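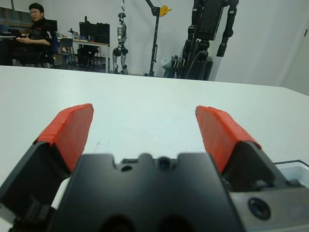

Bench Assistant, part-time — Tavmont

Tavmont is looking for someone to look after our shared workroom, 15 hours a week, starting February 2019.

The room has white tables, office chairs and an unlimited supply of trays that belong somewhere else. Your job is to know where. You'll clear and wipe the tabletops between sessions (the scuffs are permanent, we've tried), set out trays, wind cables and coax people out of their chairs at closing time.

No experience needed. A tolerance for other people's laptops is. You should be able to lift 40 pounds and read Fiachra Kavanagh's handwriting, which may be the harder of the 2.

Lunch is included. Conversation at lunch varies.

Send a short note to Eimear Ó Briain at the front desk. Please, no cover letters over a page — she reads them aloud.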